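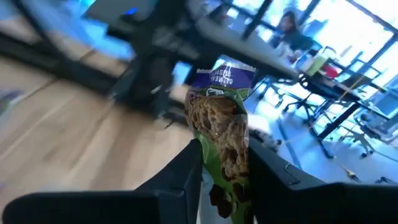
# Re: [pantry-stock] Bar sizes and the snack shelf bins

Apr 1, 2018

Replying to the list, with the earlier message quoted in part. I have left out the section on coffee, which belongs in its own thread.

> The Lukent kitchen is out of shelf space again. The wrapped bars are mixed with the tea and the crackers, and the oatmeal raisin ones end up under everything else. Can we agree on one bin layout for both sites before the next order goes in? I would like to stop relabeling every time the flavors change.

Yes. The layout we have used at Clamitz since March should carry over with small changes.

**Bins**

We use the Pondar open-front bins, the narrow ones. The bars stand on end in a single row, front of the wrapper facing out. Laid flat they stack well enough for the first few layers, then the film slides and the stack comes down when someone pulls from the middle. Standing them up costs a little height and saves the restacking.

Set the shelf one notch higher than you would for tins. The crimped edge at the end of the wrapper needs clearance or it folds over and catches on the shelf above.

> Does it matter which way up they go?

For storage, no. For finding the right flavor, somewhat. On the oatmeal raisin bar the flavor name is in white letters on a purple band close to one end of the wrapper, with the green part and the picture of the bar taking up the rest. If the bar goes in upside down, the purple band is still at an end, but the words are inverted and slow to read. With the band at the top and the bin lip at the bottom, the name stays clear of the lip.

The film is glossy and the name can wash out under direct light. At Clamitz the strip light is over the front edge of the shelf, and tilting the bins back slightly took care of most of it. If your light is at the rear you may not need the tilt.

**Labels**

> I had been labeling by brand. Should I change that?

I would label by flavor only, in plain block letters, on the bin and not on the shelf edge. Bins move. A shelf label that stays behind when its bin moves is worse than no label. We write the label text the same way it appears on the wrapper, so OATMEAL RAISIN and not "raisin oat" or "oat bars." The count sheet uses the same text, which makes the sheet searchable.

Do not color-code. We tried it with tape, and two of the flavors we had then came in near-identical greens.

**Allergens**

Anything with nuts goes on the lowest shelf in a lidded bin. I would not sort this from the front of the wrapper. Read the ingredient panel on each new case and write the result on the count sheet, including for flavors we have ordered before. Recipes change and the front print often stays the same.

**Counting and rotation**

> How low do you let a bin get before you reorder?

Our reorder point is 5 bars per flavor left in the bin with no unopened case behind it. That suits a delivery every 2 weeks. If your deliveries are further apart, raise it.

New stock goes in at the back. To do this without emptying the bin, slide the row forward, put a flat hand behind the last bar, and load behind the hand. Check the date on the last old bar against the first new one. We have had a case arrive with a shorter date than the stock it was meant to follow, in which case the order reverses.

The full shelf holds roughly 200 bars with every bin loaded. I do not recommend running it that full. The end bins press on the uprights and the bars get squeezed, and a raisin bar that has been squeezed is hard to sell to anyone even with the seal intact.

**Damaged wrappers**

Creased film is fine. An open crimp or a split along the back seam is not, and the bar gets thrown out and entered on the sheet as waste. Please do not put open bars in a bowl on the counter. I know this was the custom at Lukent.

> Zieliński can do the order for both sites if the item names match. Otherwise they want two separate forms.

I would take the single form. Their order desk goes by the item name in the first column, so if both sites use the wrapper text as above, the names will match without further work. I can merge the two sheets - send me yours as plain text, one item per line, flavor first and then quantity.

Open items:

- Lukent shelf depth, measured from the upright to the front lip. The narrow bins overhang on anything shallow.
- Whether the crackers stay on this shelf. I would move them down with the tins.
- Who keeps the count sheet when the two are merged. I can do it through the next order.

I will hold our half of the order until the shelf depth is posted here.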